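4.2 Garment handling

Laundry was the task we expected to go worst, and it did. Towels first, then T-shirts, then sports jerseys, all at the Usberg site through June. Same two-arm setup as in Section 3, same Favar control code, no retuning between garment types. Vibeke Ingvarsson ran the jersey trials; Halldóra Ravn scored them. A trial was stopped at 90 seconds whether or not the garment was folded.

Jerseys are harder than towels -- no clean corners, slick cloth, sleeves that hide behind the body. Figure 6 shows a red jersey held between both grippers, bunched up, with the number on the front only partly visible. A person would shake it out. Our policy has no shake, so it has to regrasp until it finds a hem or a shoulder seam, and each regrasp costs time.

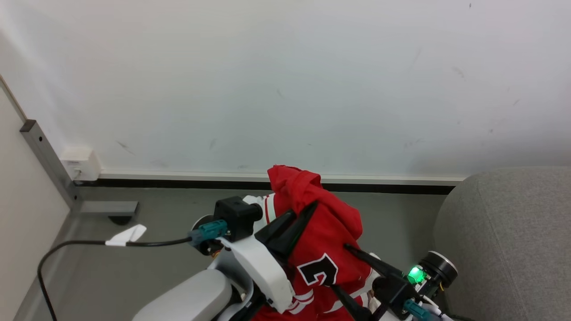
Figure 6. Jersey held in both grippers.

Can a machine take over the folding in an ordinary home yet? Only for flat, simple items, and only if someone is close by to restart it when it stalls.

Most failures came at the same point, the hand-off from first grasp to second. The planner picks a fold edge that is really a crease, pulls, and the shape gets worse. Training on 4000 extra towel folds did not help with this, wich we did not expect. Printed numbers may confuse the edge finder too -- not tested seperately. See 4.3 for dishes.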